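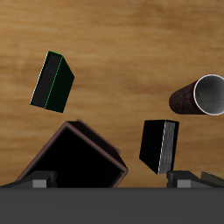 Gasser Kicking Net review

I bought the Gasser net for my son, who kicks for the JV team at Skemencombe. It took me 15 minutes to put up, and it folds flat enough for the trunk of a small car.

We use it on the sideline on Saturday and in the yard most evenings. The mesh has held up to a full September of kicks with no tears. The feet are the weak point. On turf the net slides back after a hard kick, so I put a sandbag on each side.

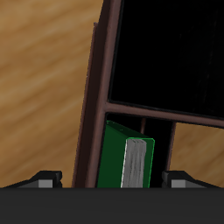

Dark brown post and crossbar, with a black panel to the right.

The Balix net costs $90 and is 2 pounds lighter, but its poles bend more. The Osar is sturdier and takes much longer to set up. At $56, the Gasser is the one I would buy again for a high school kicker. The carry bag zipper is cheap and ours already sticks.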